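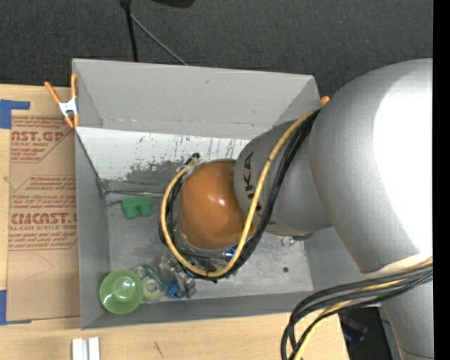
Figure 4. Open gray bin among light wooden boards, with arm and cabling above.

Home | Issues | Authors | Search

3.2 Returns and storage at the Pesirgate site

Sustex ran two take-back points for used work clothing, one at Pesirgate and one at Prerov. Staff at both were asked to log every garment on arrival, but the logs differ. Prerov wrote down fiber type and weight. Pesirgate only weight, and not always that. We use the Prerov records for anything to do with fiber and both sets for totals.

Garments were held in open bins (Figure 4) until a full load could go out to the Watkins warehouse. Holding time was longer than planned - 20 days at Prerov, 30 at Pesirgate. Cotton jackets went first, they are easy to resell. Mixed-fiber trousers stayed longest. No clear buyer for them.

We also spoke to workers who brought clothing back, 49 in all, both sites together. Most said they came because the drop-off was on the way home. Few mentioned the enviroment unless we asked. Several did not know what happened to the clothes afterward and had assumed they were burned. Opening hours came up a lot. Prerov closed before the late shift ended, and people on that shift kept bags in their cars for weeks.

Price did not seem to matter much. The voucher was small and some never used it. A larger voucher was tried at Pesirgate in August but the site was was short of staff that month, so we leave those returns out of Section 4.

Contact the editors | Copyright the authors | Back to top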